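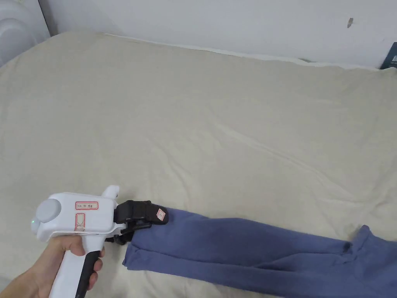

Hand-held gripper, white housing, two labels on the side.

Foler Fan Pages - FAQ

Updated most Tuesday nights. Read this before emailing pls.

What is this site?
Celebrity baby and family news, mostly people from the TV show Sarkance. Some music people too. Run by me, Roswitha Fuchs, after work.

Is Dana from Sarkance pregnant or not?
Not confirmed. One magazine ran a "bump" story, her rep said no comment, that's all we have. If it gets confirmed it goes on the front page.

When do you call something confirmed?
When the star says it, or the rep does. Or it's in an interview with their name on it. A friend of a friend doesn't count. Neither does a baggy sweater.

Why did you take down the Widmer twins post?
We had the wrong names. Got them from a forum, shouldn't have. The right ones are up now with a correction at the top of the post.

Do you post pictures of the kids?
Only if the parents put them out themselves. Magazine covers are fine. Street pictures of kids, no, so don't send them.

Can I guess the baby name?
Yes! Name polls open when a pregnancy is confirmed and close at 7 p.m. the day the name comes out. One guess each. The last poll got 1453 guesses and two people had it right, middle name and all.

What do I win?
Your name on the winners page. Thats it.

My comment never showed up?
First comments wait for me to approve them, can take a day. After that they go straight up. Anything nasty about somebody's weight gets deleted - pregnant or not.

How do I send a tip?
Tip form, bottom of every page. Put a link in. Tips with no link mostly get skipped, there's a lot of them.

Can I copy your posts?
A couple of lines with a link back, fine. Whole posts, no.

What happened to the Fanix message board?
Closed in September. Old threads stay readable for now but you can't log in or reply. Baby name threads are being moved over here, about 30 so far, more when I get teh time.

How do I stop the newsletter?
Link at the very bottom of the email. If it still comes after that, write me and I'll take you off by hand.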